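I've had the Kokkinos hand grinder on my counter since April, and I've been promising a proper write-up to everyone who asked after I mentioned it in the pour-over post. So this is that. Short version: I love it, I paid for it myself, and there are two things I'd change.

A little background first. I drink two cups in the morning and one around 3 p.m. if the day is going badly. For years I used a cheap blade grinder that sounded like a lawn mower and gave me a mix of powder and gravel. My coffee was fine. I thought it was fine, anyway, until Paraskevi Koutsoukos made me a cup at her place with beans from the same bag and it tasted like peaches. Same beans! Same kind of kettle, even. She handed me her grinder to look at and I ordered one on the train home.

The body is steel with a long folding handle, and it's heavier than you'd guess from the website. Mine weighs 428 grams without the beans. You feel it if you throw it in a backpack, but at home the weight helps, as it stays planted in your hand while you crank. The catch cup screws on with about a turn and a half and has never come loose on me.

Grinding enough for one cup takes me less than a minute with a medium roast. Light roasts are more work. I had a very hard, very light bag from Bralovura over the summer and had to stop halfway to switch hands, and my forearm let me know about it later. If you have wrist trouble, try to borrow one before you buy.

Now the adjustment ring, my favorite part. It sits on the outside, right under the hopper, and clicks. You can change the setting with beans still in the chamber, so when a cup runs too fast you just tighten it a click or two and carry on with the next one. My old workaround was shaking the blade grinder for longer and hoping.
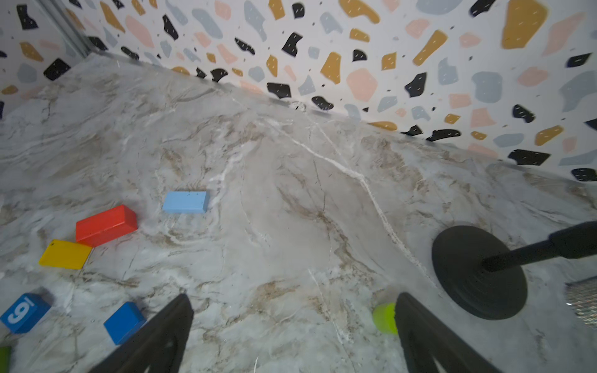
The clicks are also small enough to matter. I went one click finer on a washed Ethiopian and the sour edge just went away — one click! I keep a scrap of paper taped inside the cupboard door with my settings for each bag, and I've become the sort of person who does that happily.

Cleaning is easy. The burr comes out without tools, you brush it off, and it goes back in only one way, so you can't mess it up. I do it every couple of weeks. There's a bit of static in dry weather and some chaff sticks to the cup, but a drop of water on the beans before grinding takes care of most of it.

So, the two things. The hopper is small. It holds enough for one big mug, and if you have people over you'll be filling it again and again while they wait politely. I'd happily take a slightly taller body. And the numbers on the ring are printed in pale gray on steel, so before sunrise I'm squinting at them under the stove light. I've put a dot of nail polish on my usual setting and that works fine, but I shouldn't have to.

I also tried the Flivthorpe grinder that Stavros Karamanlidis uses at the office. It's faster and the hopper is bigger, and for a French press I'd be perfectly happy with it. For pour-over I still like mine better. The cups come out cleaner and sweeter, and the crank is smoother all the way around.

Would I buy it again? Yes, tomorrow. If you're still using a blade grinder and you've been spending good money on beans, this is where I'd put the next bit of your coffee budget, well before a fancy kettle or a new dripper. I'll report back once it's had a full year of use.

Related posts
Pour-over for people who are half asleep
Trumthorpe gooseneck kettle, six months in
How I store beans (and why I quit the freezer)
Three decafs I'd drink on purpose

Get new reviews by email. One message a month, and you can unsubscribe at any time.

This site uses cookies to remember your settings and count visits. Accept | Manage preferences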